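Vivumov Tidy Set – README

Sorting jewelry and other small things at home, version 2 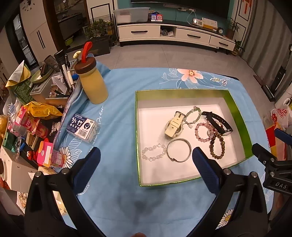

Sorting task, living room table: watches, beaded bracelets and a bangle in an open box with green edges.

What this is

Welcome, and thank you for reading the README before opening the archive (we know how tempting it is to go the other way round). The Tidy Set is a collection of 852 short recordings of people doing one modest household chore with hand-held grippers: taking small accessories out of a box, putting them back in, and laying them out so the owner can find the one she wants. We put it together at Vivumov to get at a question our relatives keep asking us at dinner, namely whether a machine can do the housework yet. For this corner of the housework our answer is no, or at least not reliably, and the recordings are meant to help other people work on it with us.

Why bracelets

Most tidying data we had used before was made of blocks, cups and cans, and those are lovely objects for a gripper because they keep their shape. A string of beads does not. It slumps, it rolls, and when one bracelet lies over another you can very easily pick up two when you wanted one – our baseline policy does this all the time. Watches bring their own trouble, with a stiff case at one end of the job and a bending strap at the other. A plain metal bangle sounds like the easy one, and for a person it is, but it lies low against the bottom of the box and the finger pads have to come in at just the right height.

We also left the homes as we found them. Tables have pens, snacks and packages on them, and printed tablecloths with big flowers, and we would like a policy to cope with all that.

How it does so far

We trained our small baseline, Diva, on the June release and tried it on held-out boxes. It places a single watch well, 92 percent of the time when nothing is touching it. With overlapping bracelets it falls apart quickly, and we are not publishing a figure until we have settled on a fair way to score a half-success. If you have a good idea for that, please write to us.

What is in the download

recordings/ – the clips, one folder per home
labels/ – start and end of each pick, plus the object type
splits/ – train, validation and test lists
baseline/ – Diva weights and the script that runs them

Known problems

Clear crystal beads are labeled less consistently than colored ones, and 3 homes have no validation clips at all. The Zesier loader reads everything except the label notes. The older Martinelli loader still works if you rename the splits folder first.

Last updated Wed 7 July. Corrections are very welcome through the issue page.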